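### 3.2 Sources and coding of trip-planning material 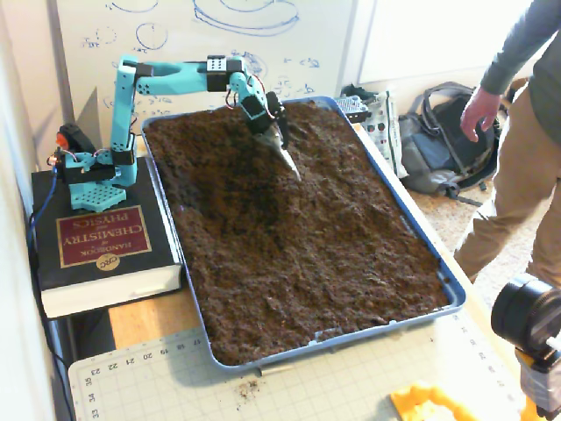
**Figure 2.** Teal robotic arm with black servo motors, its base plate bolted to a copy of the *Handbook of Chemistry and Physics*.

The corpus was drawn from independently run travel blogs covering short city stays of two to six nights. Posts were collected up to April 26, 2019, the date on which the Skallia index was last refreshed before our licence ran out. Aggregator pages, hotel-owned blogs and posts made up only of affiliate links were removed at this stage. The remaining set held 496 posts by 18 authors, with a median length of 700 words.

Each post was split into advice units. An advice unit is the shortest run of text that tells the reader to do, avoid, book or bring something, together with any condition attached to it ("if you arrive after dark", "outside school holidays"). Units were coded under five headings: lodging, local transport, food, paid attractions and safety. A unit could take two codes but no more. Where a third seemed to apply, the two most specific were kept.

Coding was done by Hầu and Đoàn, working separately from the same guide. Differences were settled by Iwasaki, who had not seen either set of codes beforehand. Most of the disagreement fell between local transport and paid attractions, chiefly over city passes that combine museum entry with bus or tram travel. The guide was amended in August so that such passes are coded by the use the author stresses first, and the affected units were coded again.

Two limits on the material should be noted. First, the date shown on a post is often the date of its latest edit, and the extent of the edit is rarely stated. A page may carry a recent date and still list fares that have long been replaced. We therefore treated prices as undated unless the text itself gave a year. Second, blog authors tend to stay in central districts, and advice on outer districts is thin even for large cities. The weighting proposed by Phí and Figueiredo corrects for this in part – it relies on bed counts by district, which were not available for every city in the set.

Reader comments were stored but left out of the main analysis. They are used only in Section 4.3, where corrections posted by readers are compared with the advice they dispute. Comments of more than 1,000 characters were cut into separate records at paragraph breaks, following the format required by Zulteo for import. Replies by the blog's own author were marked as such and kept with the comment they answer.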